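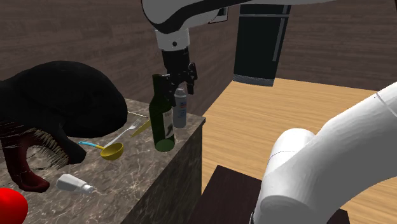 Equipment Review: Clornero Worktop Oil, 510 ml
Household Products Panel, Marcombe Tenants' Association
Reference 3204

Scope of the review

The Association was asked by members at the Horrocks Street flats to assess a finishing oil suitable for solid wood kitchen worktops. The Clornero oil was chosen for this review as it is stocked by both hardware shops within walking distance of the estate. The oil was bought at the shelf price. The manufacturer was not told of the review and supplied nothing for it.

The test was carried out in two kitchens. The first has a beech worktop fitted when the block was last refurbished, with heavy wear beside the sink. The second has an oak worktop which had been kept in fair order with a different product, Clistov Hard Wax, until last October. Stone and laminate surfaces fall outside this review, and members with such worktops should not use the oil on them.

Contents and packaging

The oil is sold in a flat-sided tin with a screw cap under a child-resistant collar. The collar is stiff. Two members of the panel with arthritis could not open it unaided, and the instructions offer no advice on the point. A lint-free cloth is supplied, together with a folded leaflet. The leaflet is clearly written, although the section on safe disposal of used cloths is printed on the reverse in much smaller type. Cloths soaked in drying oils can heat up and catch fire if left crumpled in a bin. The warning belongs on the front.

Preparation

Both worktops were washed with warm water and a little washing-up liquid, left to dry overnight and sanded along the grain. The leaflet recommends a single grade of paper throughout. On the oak this was adequate. On the beech, where old water marks ran deep behind the taps, it was necessary to begin with a coarser paper and work up, and the job took most of a morning.

Application

The oil is thin and spreads readily. It should be applied sparingly and the surplus wiped away after 30 minutes. The panel kept to this time on the first coat. On the second coat in the beech kitchen the surplus was left for 51 minutes owing to an interruption, and the surface became tacky and had to be rubbed back with fresh oil. Members should set a timer.

The smell is noticeable on the day of application and had faded by the following evening in the oak kitchen, where a window could be left open. In the beech kitchen, which has only an extractor fan, it lingered for three days. Ms Fatemeh Tehrani, who lives there, found it unpleasant at mealtimes and ate in the sitting room.

Results in use

After three coats both worktops had an even, low sheen. The oak darkened slightly, and the beech took on a yellow tone which not every member of the panel liked. Water stood in beads on both surfaces and could be wiped off without leaving a mark. Red wine and cold tea were left overnight. Neither stained the oak. The tea left a faint ring on the beech near the sink, which came out with light sanding and one further coat.

Protection against heat is poor. A mug of freshly made coffee left a pale circle on both worktops within minutes. The label describes the finish as "heat resistant", and the panel considers this wording too generous. Trivets remain necessary.

Six weeks on, the oak needed no attention. The beech had begun to look dry along the front edge and was given a maintenance coat. Compared with the Clistov product, the Clornero oil is easier to apply and to patch, but wears through sooner in wet areas.

Panel rating

Ease of application: good
Resistance to water: good
Resistance to heat: poor
Packaging: fair
Value: good

The oil is recommended for members who are content to renew the finish at intervals and who can air the room well. It is not recommended for kitchens without an opening window.

Review prepared by Napaporn Kaewsai. Members wishing to borrow the Association's sanding block may apply in writing to the estate office, quoting the reference given at the head of this review.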